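Last updated: May 28, 2018

When the laundromat on Deng Street closed, Wanting Kong began driving her neighbors to the next one, two towns over. She had a minivan and Saturday mornings free. By the end of that winter she had a waiting list.

The rides grew into Ondine, a small charity in Cidudham that pays for laundry, bus passes and phone cards for people leaving shelters. In June it holds its first community walk, a loop from the library to the river park and back.

"People ask for things that don't sound like much," Kong said. "A bus pass for a month. Clean clothes for an interview. Those are the things that make somebody miss a shift or keep a job."

Kong, who works days in the billing office at a dental practice, talked about the walk over lunch last week. She had a route map with her and kept turning it around to check the street names.

The walk is meant to pay for a second year of bus passes. Ondine gave out 675 of them in its first year, and the money came mostly from one bake sale and a grant of $2,422 from the city. The grant will not be renewed.

"I knew that when we applied," she said. "It was a one-time fund. I'm not upset about it, but I do have to replace it."

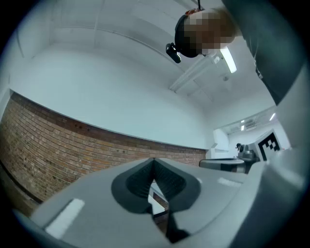
Registration for the walk is open to anyone, with no fee and no minimum to raise. Kong said she pushed for that after going to other charity walks where families stood on the sidewalk because they couldn't pay to enter. She doesn't want the day to feel like an official event, and she would sooner have people up close, the way the person in the photo is leaning over, than lined up behind a rope listening to speeches. There will be one speaker, Skarphéðinn Juhl, who used the bus passes last year while he was training as a welder.

The city has approved a permit for 200 walkers. As of last week, 14 groups had signed up, among them two church choirs and the night crew from the Sturnine bakery.

Not everyone liked the route. Keegan Mahuika, who owns a tire shop near the bridge, asked that the street stay open to cars until noon, and Kong moved the start to the afternoon.

"He was right – Saturday morning is when he makes his money," she said. "I should have gone to see him first."

Mahuika has since offered his lot for parking.

Kong expects to walk near the back with her mother, who uses a cane. Dehua Zhong will lead from the front, and Mingxuan Ye is handling water and first aid at the park.

Asked what she would do if the walk fell short, Kong said the passes would come first and the phone cards would wait.

"We'd cut the cards and keep people on the bus," she said. "Then I'd start calling around again."

Walkers can sign up at the front desk of the library until the day before the event.

We use cookies to improve your experience on this site. By continuing to browse, you agree to our use of cookies.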